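Kutex Computer Recycling, Romville: Frequently Asked Questions

Which devices do you accept?
We accept desktop computers, laptops, monitors, printers and cables. Televisions we do not take at this moment. We plan to start with them in September.

Does it cost something?
Computers and laptops are free. For each monitor we ask a fee of 2 dollars, to be paid at the counter.

Must I erase my data before I come?
It is better if you do it, but it is not required. Every hard drive is erased with the Duvent program. If the drive does not start anymore, we drill it. 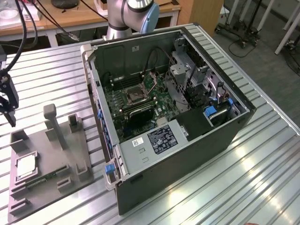
Can I get a paper that my drive was destroyed?
Yes. Please ask for it when you bring the device, later we can not make it. The paper comes by e-mail within 16 days.

I am a company. Do you pick up?
Yes, if the total weight is 500 pounds or more. The transport is done by our partner Vainio. For smaller amounts please come to the counter.

Can I buy used parts from you?
Only memory and power supplies, and without guarantee. We do not reserve parts by telephone.

Where do I find you?
2373 Mill Road, Romville. The entrance is on the back side, next to the loading ramp.

Last change of this page: Monday, August 2, 2021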